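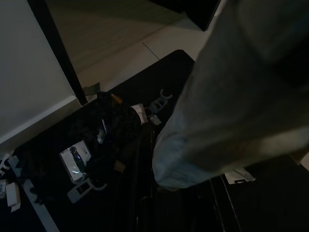
Furkville Neighbors Help Board

Home Topics Recent Unanswered Log in
Search this board...

Landlord wants to keep part of my deposit for carpet. What can I do?

Posted by Santosh Kashyap, 4 May 2025

I moved out of a one-bedroom on the Stonport side of town after 5 years. My deposit was $600. The landlord, Boersma Rentals, sent me a letter saying they are keeping all of it to replace the living room carpet. The carpet was already used when I moved in. It has a worn path from the door to the kitchen and one small stain by the window. I did not have pets and I don't smoke.

The letter has no receipt with it, only a line that says "carpet, living room" and the full amount. I have the move-in checklist, signed by me and the manager, and it says the carpet was in fair condition. I took photos of every room the day I turned in the keys. Can they charge me for the whole thing, and what should I send them?

Annelies Verbeke

Carpet that wears out from people walking on it is normal wear, and a landlord generally can't bill a tenant for that. Damage is a different matter. A burn, a large stain or a tear can be charged, but usually only for the value the carpet had left. Landlords and courts often work from an expected life of several years for rental carpet, and yours was used before your 5 years even started. There may be very little value left to charge against.

Write them a letter. Email is fine as a second copy, but send the paper one by certified mail so you have proof of delivery. Put these in it:

- your name, the rental address, and the dates you moved in and out
- the amount of the deposit and the amount they kept
- a sentence saying you dispute the charge as normal wear
- a request for the age of the carpet and a copy of the invoice or estimate
- a date by which you want an answer
- the address where they should mail the check

Attach a copy of the checklist and a few of the photos. Keep the originals. Leave out anything about how they handled repairs over the years, even if you're mad about it. I put two paragraphs about a broken heater in mine and the reply was all about the heater.

Look up your state's deadline for returning a deposit too. Many states require an itemized list within a set number of days after you move out, and some make the landlord give up the right to keep anything if the list is late or incomplete. The postmark on their envelope matters for this, so don't throw the envelope away.

If the date in your letter passes and you've heard nothing, small claims court is the next step. The filing fee is usually low and you can ask for it back if you win. You don't need a lawyer for it.

Ward Jansen

Same thing happened to me at Vemance Court. They kept everything for carpet and paint. I called the office 3 times and got nowhere. Sent one letter and they mailed half of it back. I took the half because I was moving again and didn't want to deal with it. Should have asked for the rest.

Don't cash a check that says "full settlement" on it unless you're OK with that amount.

Roel Aerts

Agree with Annelies on most of this. One thing to add about the stain. Be ready for them to accept the wear argument and then come back with the stain as the reason. If it isn't on the move-in checklist, they may have a fair claim for a cleaning charge. Decide ahead of time what you would accept for that. A spot cleaning costs a lot less than a carpet.

Also check whether your lease has a line about professional carpet cleaning at move-out. Mine did and I missed it. Some states don't let them enforce that, some do. The county law library has a free handout on deposits at the front desk, and the clerk there can tell you which form to use if you end up filing.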